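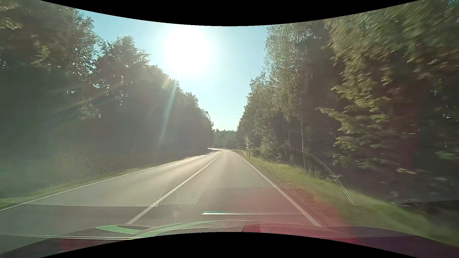 Posted by tarmac_tilly -- Sun 10 May -- Driving & Days Out

Route 437 to Seluddale, finally did it!

Been meaning to do this one for years and what a lovely drive. Long straight stretches with trees right up both sides, then it starts to wiggle once you're past the Masier turning. I set off early with a flask and two cheese rolls and had the windows down nearly the whole way. Stopped at the Âu tearoom for a slab of ginger cake (£4, and it's big enough for two). Has anyone carried on past the reservoir? I'd love to make a full loop of it next time.

oldgreyestate wrote:
Glad you enjoyed it, but I'd call the first half dull. Straight road, trees, more straight road. Come in from the Avico side, you get the hills straight away.

tarmac_tilly wrote:
Oh I can't agree! I love a tree road, the light does all sorts of things, and you can settle into it and let your shoulders drop. Will try the Avico side though -- is the surface any better these days? My little hatchback is on hard springs and it rattled my teeth last November.

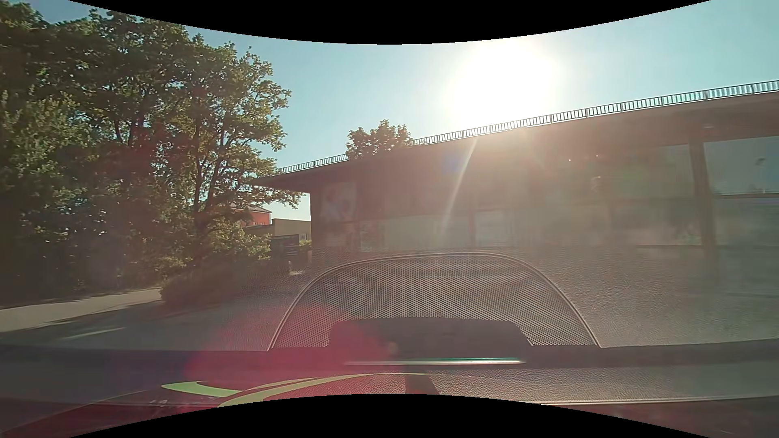 Also I forgot to say, I got chatting to a couple at the tearoom who swear by going in the evening, when it's quieter and you can get a table outside. Might do that in June with my sister.

pump_four wrote:
Surface is fine apart from the last 20 yards before the bridge. Past the reservoir it goes single track, plenty of passing places. Loop is well worth it.

oldgreyestate wrote:
Plenty? Not how I remember it. I reversed half the way back for a milk lorry.

pump_four wrote:
They've added more. And the old inn at the top has reopened, the one with 1597 carved over the door. Pies are superb.

tarmac_tilly wrote:
Pies! Right, that's settled then. Does the inn do dogs, does anyone know?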